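The Long Way Around the Lake

When Aitana Cantero moved up to Valcárcel nine years ago, she rented the little yellow house behind the hardware store and figured she would stay a winter, maybe two. She had a job offer from the county, a trunk full of winter coats that turned out to be much too thin, and only the faintest notion of what an emergency preparedness coordinator did all day. I asked her when she finally worked it out, and she laughed so long that the waitress came over to see if we needed anything.

"I'd say the ice storm," she told me, once we had ordered more coffee. "I'd say I learned the whole job in four nights."

People around the lake still talk about that storm the way other towns talk about a championship season. The power went out at suppertime and stayed out, and the one good road was closed by a line of birches that had bent down over it like people looking for a dropped earring. There are 1,408 year-round residents in the township (more in July, of course, when the cabins fill up) and a good many of them live at the end of long driveways with nobody in sight. The county had a plan for all this. It was in a binder, and the binder assumed that the telephones would work.

So Cantero went around the lake by hand, more or less. She rode with the plow driver, then with a dairy farmer, and for one stretch she walked – two miles, in those thin coats – knocking on doors and writing down who had a woodstove, who had oxygen, who had a spare bedroom and who was too proud to say they needed one. By the fourth night she had a list of 83 households that ought to be checked on first, and she has kept that list up ever since.

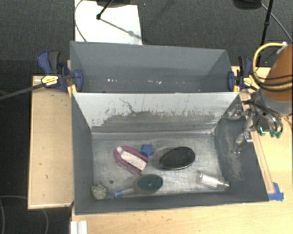 Two gray bins on a wooden tabletop, with household items in the one in front.

The list is the heart of what folks now call the Lake Circle, and it works in a wonderfully plain way. Each household has a neighbor who looks in when the weather turns, and that neighbor has a neighbor too, and so on around the shore until you come back to where you started. If you can't get an answer at a door, you go on to the next house and send word to the township hall. There is a phone tree, and a radio for when the phone tree fails, and on the Fomitz side of the lake, where the hills swallow the radio, there is a porch light code that a retired schoolteacher dreamed up and that I am told works perfectly well as long as you have a lantern.

It costs very little. The first year's budget was $700, nearly all of it spent on batteries and photocopying, and even now it has only crept up to $1,000. Cantero is a bit shy about that number when she goes to state meetings, where other counties talk about their software, but she has stopped apologizing for it.

What she does worry about is turnover. Houses sell, people get older, and a family from the city may live here two years before it occurs to anyone to explain about the porch lights. Every October she spends a couple of weeks driving the shore road with a box of muffins on the passenger seat, introducing herself all over again. She went along to every door on the day I rode with her, including one where a very large dog had strong feelings about muffins, and she stayed at each one far longer than her schedule allowed.

At the last house a young man with a baby on his shoulder listened politely and then asked whether he would have to do anything. Cantero pointed across the road to a green roof. "Just her," she said. "If it's bad out, go see about her."

He was still standing at the door when we pulled away, looking over at the green roof, and Cantero was already hunting for her pencil so she could write him down.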